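From: Maite Arroyo
To: choir-and-band list
Subject: Re: Nallureo singles, release order

Radomir Janevski wrote:
> I have the three finished mixes from Telmo. Do we put them out
> one a month starting in April, or hold everything for the album?
> Also, how many discs are we pressing? Last I heard it was 2,000.

Radomir, one a month is fine with me. Marcelino wants the slow one first and I agree with him. It's the song people already know from the evening service, and the radio show in Flullham has asked for it twice.

On the discs, we are pressing 1,000. The 2,000 was from before we got the second quote. We still have 73 copies of the last record in boxes, so I would like those gone first.

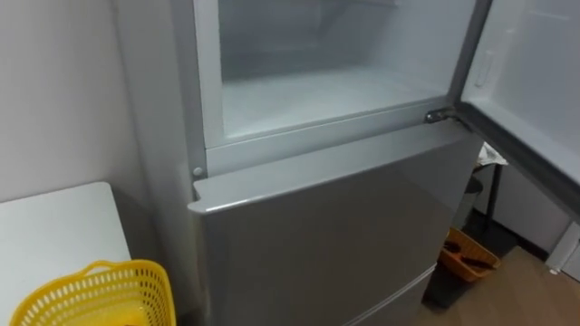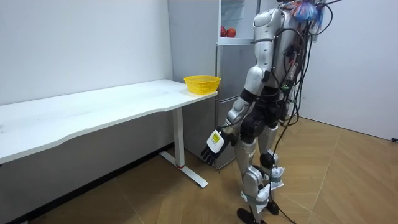
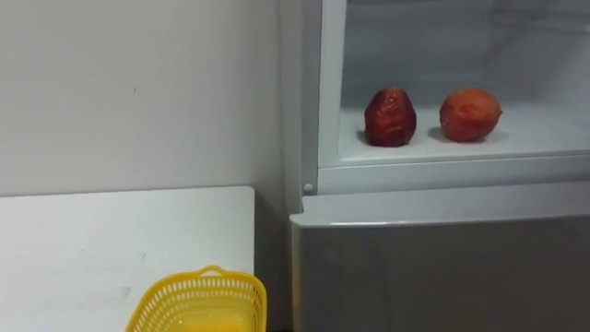 The sleeve is the part I need answers on. Uyên has two layouts, one with the full lyrics and one with only the credits and a short note from Marcelino. I prefer the second. For the background she wants something very plain, close to the bare off-white wall next to the refrigerator in the last picture, with the titles set small in gray. Yellow was suggested for the lettering and I don't think it will read well at that size.

Telmo, the third mix still has the organ louder than the altos in the last verse. Can you bring it down a little and send it again? The other two are good as they are.

Please check the spelling of your name in the credits before Uyên sends the file to the printer. She has the list.

Maite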